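About Kodusora

Hi, I'm Marisol, and I run Kodusora, a small secondhand clothes shop and mending school on the corner of Villalobos Street. If you came here looking for opening hours they're at the bottom, but people keep asking me how the place got started and I do love telling it, so get comfortable.

I never planned on a shop. I was working in the office of a dry cleaner's called Drero, and every October we had to clear out whatever hadn't been picked up. Coats, school sweaters, somebody's entire bowling league wardrobe. It broke my heart a little every time! So I started taking bags home (with permission, I promise), fixing the buttons and hems, and selling things off a folding rack in front of my building. The first time I did it I made 60 dollars and lost my good scissors. I still think of that as a pretty great day.

The rack turned into a market stall, and the stall turned into the shop after Eustaquio Alvarado let me have his old stationery store for a rent I won't print in case he changes his mind. It's 693 square feet counting the back hall, and I do count the back hall, because that's where the zippers live.

T-shirts are still most of what comes through the door. Race shirts, family reunion shirts, shirts from teams that folded years ago. I used to be snobby about them. Now they're my favorite thing to sort, and they sell better than the fancy blouses ever have.
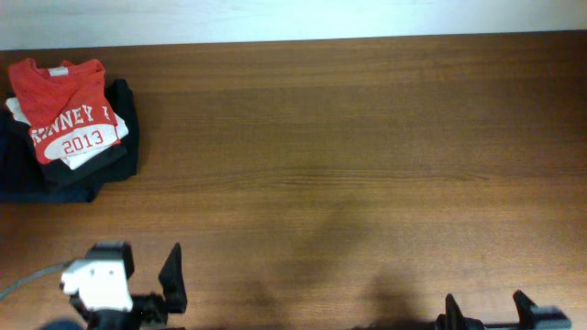
Viktória Jakab wrote in our guest book that she came for a winter coat and went home with four T-shirts from towns she has never been to, and that her husband would like me to please hide the rack next time. Sorry, Viktória, the rack stays where it is.

So how do we work? You bring in clothes, clean ones please, and we go through them with you at the counter. Things we can sell get priced and you get store credit. Things that need work go to the mending shelf. Things that are past saving get cut up for patches and stuffing, and I'm pretty stubborn about what counts as past saving. Last year we passed along 3358 pieces, and I know the number only because Fiorella keeps a notebook and reads it out loud to me when I say we should slow down.

We don't take underwear, single socks or anything with a mystery smell. We do take single gloves - you'd be surprised how many people are happy with a near match.

The mending classes came later, and they weren't my idea at all. Customers would hang around the shelf asking how I'd done a hem, and Fiorella finally put out six chairs and told me to teach it properly. I was terrified. I'd learned from my aunt, who taught mostly by sighing, and I had no idea how to explain any of it in words. I asked Fiorella to write something about the classes for this page, so the next bit is hers.

Old shirts make good teachers
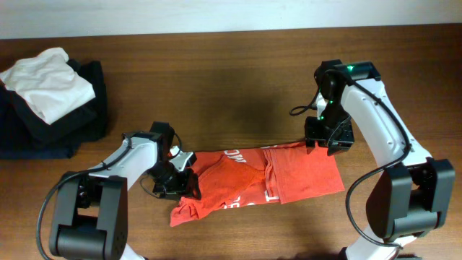 By Fiorella Fontana
Classes and Alterations, Kodusora
May 19, 2025

Marisol always starts people on a T-shirt, and I agreed with her only after I'd tried it the other way. I had beginners working on nice crisp cotton from the fabric store and they were so scared of ruining it that they barely made a stitch. Give the same person a worn-out tee and they relax. They'll unpick a seam three times and laugh about it.

The beginner class runs four evenings. We do buttons, a plain hem, a patch and one repair you bring from home. Knits come in the third week, and yes, you need a ballpoint needle, and yes, we have plenty. Aurelio Becerra sharpens all our scissors, so please don't cut paper with them. I can hear it from the other room.

OK, me again! Everything Fiorella says about the scissors is true.

The one thing I'd add is about ribbed knits, because they come up in every single class. They stretch while you're sewing and then look wavy afterward, and people think they've done something terrible. You haven't. Don't pull on the cloth, use a longer stitch than feels right, and give it some steam when you're finished. 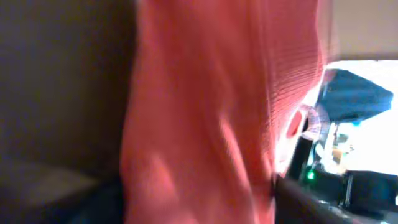
If it's still wavy after that, bring it by and we'll have a go at it together. I'd much sooner spend ten minutes on your sweater than have it go back in the closet for another winter.

We also do alterations for other people's shops (Garov, the uniform place up the hill, sends us their trouser hems) and that's a big part of what keeps the class prices low. If you have a choir or a team that needs something taken in, ask us early. The week before the concert is not early.

The shop is open from ten to six, with a late lunch whenever it gets quiet. The phone extension is 3115 and it rings in the back hall, so let it ring a while. Parking is easiest behind the bakery, and the bell on the front door sticks, so just push.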